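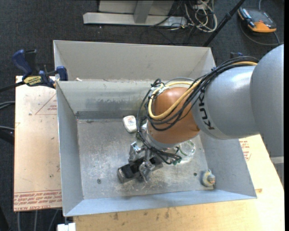

Robotics Open Day: Frequently Asked Questions

The Vesham Centre for Automation opens its laboratories to the public once a year, in September. The answers below apply to general visitors. School and industry groups should also read the group visit conditions, available from the front office.

When does the open day take place?

Doors open at 10:00 a.m. and the final demonstration begins at 3:15 p.m. Visitors are asked to leave the laboratory level by 4:00 p.m.

Is there a charge for admission?

Admission is free. Registration is required for the bin-picking demonstration in Laboratory 3, as the viewing area is small. All other displays may be visited without registration.

What does the bin-picking demonstration involve?

A KUKA arm fitted with a jointed metal gripper reaches into an open sheet-metal bin and attempts to grasp the items placed there. The items differ in shape and surface, and include a clear jar with a circular rim, a small white container and a dark block-shaped object. Each session lasts 41 minutes, including time for questions. The demonstration is led by Dr. Danuta Wysocka, with technical supervision by Pak-hei Cheung.

Will every grasp succeed?

No. The work is current research and visitors should expect missed and dropped items. Clear and shiny objects remain difficult for the group's software, and Dr. Wysocka will discuss the reasons during the session. An attempt may be stopped at the discretion of the operator.

May I bring an object for the robot to pick up?

Visitors may submit one object at the Laboratory 3 desk before a session begins. It must weigh no more than 900 grams and must not contain liquid, glass, food or batteries. Staff may decline any object. Items are accepted at the owner's risk and may be scratched or dented in handling.

Can visitors operate the robot?

The research arm is operated by trained staff only. Visitors aged 12 and over may try the Olelell training simulator in the foyer, where they can move a simulated arm and set simple waypoints. No experience is necessary.

How close may I stand?

Visitors must remain behind the marked line at all times, including when the arm is stationary. Please do not lean over the line, pass anything to staff across it, or touch cables or equipment on the floor. If the session leader calls a halt, stay where you are until told otherwise.

Are children welcome?

Yes. Children under 12 must be accompanied by an adult, at a ratio of no more than three children to each adult. Strollers may be left in the coat room, as they cannot be brought into Laboratory 3.

Is the laboratory level accessible?

An elevator serves all public floors, and the viewing area has two spaces reserved for wheelchair users. Please request one when registering. Sign language interpretation can be arranged with two weeks' notice through Lena Borkowska in Visitor Services.

May I take photographs?

Photographs for personal use are permitted from the viewing area. Flash, tripods and selfie sticks are not. Media representatives should contact Stanisława Sowa in Communications before the open day.

Where can I park?

Parking is available in the Głowacki Building lot, entered from the north side. Bicycle racks are located at the main entrance. The centre cannot reserve stalls for individual visitors.

What happens if a demonstration is cancelled?

Registered visitors will be offered a place in a later session where one is available. Changes are posted at the front desk and on the centre's home page.

Whom should I contact with further questions?

Please call or write to Visitor Services during regular office hours. Enquiries about research partnerships will be forwarded to the partnerships office.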